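Mosaic and Small Crafts Forum > Workspaces > White worktop, yes or no?

kyriaki_s
Posted Jun 4, 2020

Hi all, I've finally got the box room to myself and I'm going to put a proper table in for my mosaics and the sorting that goes with them. I've been working on a tray on my knees for longer than I'd like to admit and my neck has had enough. My question is really about colour. I had my heart set on a plain white top, and my sister says I'll go blind within a week and should get dark wood like hers. I do mostly little pieces, all sorts of colours, and I've got a jar of 2000 mixed ones waiting that I bought in a weak moment.

Second question, does anybody put sides round theirs? I lose so many on the carpet!

Kyriaki

KeeganMcP
White, every time. I had a dark green top for years because it came free with the house (old card table, felt and everything) and anything brown or navy simply disappeared on it. I'd find them with my elbow. Went white last summer and I'd never go back.

Sides, no. I tried it and you end up leaning on them.

birgit.r
Sorry Keegan but I have to disagree on both! White is lovely for finding things and horrible for looking at for three hours. Mine is a glossy one, a Farnis, and when the big light is on I get a shine right in the middle where I want to work. I've put a grey cloth over half of it and guess which half I use.

Sides I wouldn't be without. Mine are only as high as a paperback but nothing rolls off any more.

KeeganMcP
That's a gloss problem, Birgit, that isn't a white problem. Get a matt one.

birgit.r
I know it's a gloss problem, I paid for it!

kyriaki_s
Oh good, a row already :) Birgit, do you mean a ceiling light? I've only got the one bulb in there and it hangs more or less over where the table would go.

birgit.r
Ceiling, yes. If I sit at the short end it's better, but then I can't reach my tins.

K_Kubo
Joining in as somebody who did white top AND sides, though mine are proper walls, higher than I can see over when I'm sitting down. I painted them grey with a tin of Umo that was left from the hall. Everyone told me it would feel like working in a shoebox and I suppose it does a bit, but I like it, it's calm.

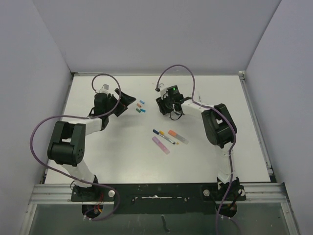 The thing I'd say to Kyriaki is think about the walls and the top together. If you paint everything white it all runs into one and the eye has nowhere to rest, and with dark walls you lose a lot of light. Pale grey at the back is what I'd pick, same as in the photo, where the back wall and both sides are grey and the top is plain white. You can spot the little coloured pieces in the middle straight away, small as they are, and that's the whole case for white as far as I'm concerned. Birgit's shine is in there too though, a soft one down towards the front, so I'm not going to pretend she's wrong. I can live with one like that. I just don't sort on that bit.

VeronikaK
Kenta, how do you get anything in and out with walls that high? I'd be forever carrying boxes over the top.

K_Kubo
The front's open, Veronika. It's only back, left and right. I slide everything in from where I sit.

VeronikaK
Ah right, that makes more sense. I was picturing a sandpit.

Kyriaki, one thing on size, my top is 600 deep and it's plenty if you sit close. I had a deeper one before and the far end just turned into a shelf for mugs. Also have a look at the edge before you buy. Mine has a square edge and it digs into my wrists, so I've taped a strip of pipe lagging along it. Ugly as anything but comfy.

KeeganMcP
600 is too shallow if you're having walls as well. You'll be knocking your knuckles on the back one.

VeronikaK
I've got small hands :)

birgit.r
Can I ask what people sweep up with? I've tried a pastry brush and it flicks them everywhere.

K_Kubo
Old library card, held nearly flat. Push them slowly into a pile and then over the edge into a tub.

KeeganMcP
Shaving brush here. Dry, obviously.

kyriaki_s
Thank you all, this is brilliant. I've measured up and the wall by the window is 27 inches wider than I'd thought, so the table can go there instead and the bulb won't be right above me. I'm going for matt white, and grey sides on three edges, but lower ones like Birgit's to start with. If they still jump out I'll build up. My sister has been informed and is sulking.

Does matt mark more easily though? I drink a lot of tea.

birgit.r
It does, a bit. Get a coaster.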